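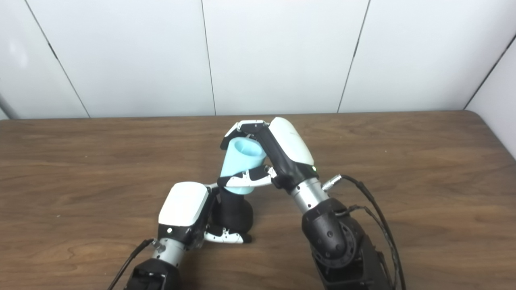
1 Sep 2024

Slept badly again. Up at five, gave in and made toast. Still dark. Sat on the back step with a blanket and listened to the neighbor's sprinklers, which go off at 5:15 whether it rained or not.

Rained, by the way. First real rain since we got the rug out of storage. And yes the basement took water. A puddle the shape of a boot by the furnace, another one under the shelves. I moved the Uline boxes up off the floor back in spring so only one got wet, the one with the Christmas lights, and those were half dead anyway. Soaked it up with the old beach towels. Wrung them out in the laundry sink maybe a dozen times. Hands smell like basement now, even after soap.

Called the gutter people (Landry) and got the machine. Holiday weekend, should of known. Left a message, then realized I gave them the old phone number, then called back and left a second message that was mostly me saying sorry. Their quote from last time was $3568 for the whole house, and I remember laughing at it. Not laughing so much today. Maybe just the north side? The north side is where it pours over like a pitcher. I stood out there in my raincoat looking up at it and got a face full.

Garden is a mess but a good mess. Tomatoes splitting from all the water. Picked everything that looked close, even the greenish ones, and laid them on newspaper on the dryer. Ate two over the sink with salt. Best thing I've had all week. The cucumbers are done, leaves all powdery, pulled them and found one huge yellow thing hiding at the back that must of been there since July. Threw it on the compost and it bounced.

Beans still going. Need to look up when to plant garlic. I always think it's now and it's always later.

Then the bike. I said I'd ride out to Konddale before Labor Day and that's tomorrow, so today or not at all. Went at ten once the road dried off. 24 miles round trip, slow, headwind the whole way out and then of course the wind quit when I turned around. The creek was up, brown and fast, sticks piled on the bridge posts. Farm stand was open – honor box, peaches, the last of the corn. Bought six ears and had no way to carry them. Stuffed them down the back of my jacket. Silk all down my neck for an hour.

The left knee held up until the hill by the water tower. After that it clicked. Not pain exactly, more like a loose drawer. Walked the last bit of the hill and pretended to look at the view in case any cars came. One did, and it honked, friendly I think.

Home, bath, corn for lunch. Three ears, didn't even sit down for the third.

Meant to do the bills after. Did one. The electric is up again, 632 for the two months, and I went around turning off lights in rooms I wasn't in, feeling like my own father. It's the dehumidifer, I know it is. Runs all day down there and I empty it and it fills up again. But if I turn it off the books go wavy. So.

Looked up the Sarix one people keep going on about, supposed to drain itself with a hose. Read reviews for way too long. Half say it's silent and half say it sounds like a truck. Closed the laptop. Will think about it in December when things go on sale, by which time the basement will be dry and I'll forget.

Found the photo album from 2000 while I was moving the wet box. Trip to the lake, everybody in those awful visors. I'd forgotten the dog was so small that summer. Sat on the basement stairs with it much too long, one sock wet. A few pages are stuck together and I'm scared to pull them. There must be a trick to it, freezer maybe? Put it on top of the fridge for now so it doesn't get worse.

Fell asleep on the couch at four with the ball game on low. Woke up with no idea what day it was. Supper was tomatoes again, and eggs.

More rain tonight they say. Towels are in the dryer. Bucket's by the furnace. Put the album somewhere better tomorow. Call Landry on the first day they're open, with the RIGHT number. Return library book, it's two weeks over. Buy salt.

Thunder already. Going to go shut the upstairs windows.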